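Collecting 800 paper demos, a thread
Last updated: August

1/ I spent most of the summer recording demonstrations for a robot that handles paper. A few people asked how the work goes day to day, so I'm writing it down. This is long. Mute me if you need to.
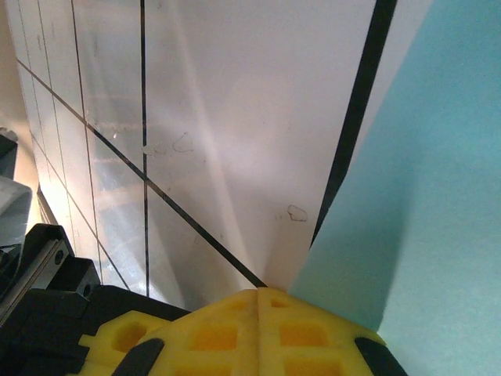
2/ What we're collecting

The task is sheets of paper on a work surface. Colored sheets, white sheets, sometimes one next to the other. The robot has to get its fingertips to the place where two sheets meet, take hold of the right one, and move it. A person guides the arm through it and we record everything. Each run from start to finish is one episode.

3/ The target for this round was 800 usable episodes. Usable is the word that costs you. I recorded a lot more than that and threw out plenty. More on that further down.

4/ The project is called Branance inside the team. The recording software is Retden, which we wrote ourselves and which crashes if you rename a session while it's saving. I have done this three times. Don't rename a session while it's saving.

5/ Fingers. Ours are yellow printed lattice with black pads. They come to a point when closed, which helps with paper. I had used flat, blunt fingers on an earlier job and they pushed the sheet along the table instead of getting under it.

6/ The lattice gives a little when it presses on the table. For paper I like that. For anything heavy I would want something stiffer, but that's someone else's round.

7/ The wrist camera view is what the model gets. I want to stress this for anyone starting out. You are standing next to the arm and you can see the whole table. The model can't. If you do something clever based on what you saw from the side, the example teaches nothing, or it teaches a guess.

8/ So for the first week I made myself look at the wrist view on the monitor and only that. I was terrible. My runs were twice as long and I kept landing past the edge. By the second week it was fine. Now I find it odd to look at the arm directly.

9/ Also, the closed fingers hide the thing you care about most. Right at the moment of contact, the tip is in front of the edge you're trying to reach. You learn to stop short, check the line of the edge on both sides of the finger, then go in. The model seems to pick up that pause. I can see it in the rollouts.

10/ Mamta Pathak runs the training side and I sit on the collecting side. She asked early on whether the pauses should be trimmed out. We trained it both ways on a small set. The version with the pauses left in did better at the edge, so they stayed.

11/ Surfaces. Plain tables are easy and I stopped using them after the first batch. We want printed lines, creases, marks on the paper, thick stripes that look like edges but aren't. A black stripe next to a color change is a good one. Early models went for the stripe every time.

12/ Glare is the other one. Anything plastic and see-through will bounce the ceiling light straight into the camera, and part of the picture goes white. I used to move the sheet until the glare was gone. Mamta told me to quit doing that. The robot is going to meet shiny things, so the data should have them.

13/ I do still keep a note of it. Every episode gets a short tag for light (flat, mixed, glare) and one for paper (new, creased, marked). It takes a few seconds and it has saved us twice when a model did badly and we needed to know what on.

14/ How a session runs. Set the sheets. Arm to start pose. Hit record. Do the task. Hit stop. Mark it good, bad or unsure. Move the sheets. Go again. I change the layout every single time, even when I'm tired, and when I'm tired is when I'd skip it.

15/ I do 95 in a good day. I have tried for more and the last hour is junk. You can see it in the joint data - the moves get short and jerky and I start skipping the pause at the edge. Now I stop at 95 even if I feel OK.

16/ On marking things bad. There are two kinds of bad and they should not go in the same pile. One is me making a mistake and leaving it. The other is me making a mistake and fixing it. The second kind is worth keeping. If the finger slides off the corner and I back up and try again, that's a recovery, and the model needs to see some.

17/ I didn't know this in the first few days and deleted every slip. I would like those back.

18/ We also had a week where I staged slips on purpose. It was not a great week. Staged slips look staged. I'd back up too fast, having known what was coming. Real ones have a moment where nothing happens and then a correction. We kept a few of the staged ones and dropped the rest.

19/ Unsure is the pile that grows. I go through it on the last afternoon of the week with coffee. Most are runs where the sheet moved but I can't tell from the wrist view if I had hold of it or was just dragging it. If I can't tell, I mark it bad. Mamta would keep more of them. We haven't settled this.

20/ Hardware trouble, in case it helps someone. Finger pads wear and get slick from handling. I wipe them at the start of the day and again after lunch. When a pad gets swapped, I write it in the log, since a new pad grips differently and the data shifts a bit from that point on.

21/ Screws on the carriage work loose. I check them in the morning. One time I didn't, and a whole morning of episodes had a slight rattle in them. We couldn't agree on whether to keep those either. They're in a folder called "rattle."

22/ The camera mount is the one I worry about. If it gets bumped even a little, all the pictures after that are from a new angle, and it's hard to notice by eye. I keep a saved view from the first day and lay it over the live one before I start. If the fingers don't line up, I fix the mount first.

23/ Two people collecting is better than one. I approach everything from the same side and I didn't know it until we plotted the paths. They all came in on one curve. The Mensah team lent us someone for eight days and her paths looked nothing like mine. The model trained on both of us was clearly better on layouts that neither of us had done.

24/ She was also faster than me. Fine.

25/ People ask about pay and boredom. It's a job. It is repetitive and your shoulders get sore. I listen to the radio. I've done warehouse work and lab work and this is somewhere in between. What I like is that you see the result. You do a week of runs, they train overnight, and the next morning the arm tries it with your hands off.

26/ The first time it went for the edge and stopped short and waited, the way I do, I laughed. Then it missed and grabbed air. But the pause was mine.

27/ Where it stands. We hit 800. The current model is decent on white against a color, weaker on two sheets close in color, and bad with any sheet that's already lifted at one corner. It reads the lifted part as if it were flat and comes in too low.

28/ So the next round is mostly lifted and folded sheets. The plan says 2000 episodes, shared between us and Jimesis, who have a second arm on the same setup. I asked for the tags to be the same on both sides before anyone records anything. I have merged two sets with different tags before and lost most of a week to it.

29/ A few things I'd tell someone on their first day. Watch the wrist view. Change the layout every time. Keep your real mistakes if you fixed them. Write down the light. Stop when your moves get sloppy. Back up the session before you close the laptop.

30/ A couple of you asked for the tag sheet. I'll post it once the Jimesis people have signed off on it, so there's only one version going around. Questions are fine, I check replies in the evening.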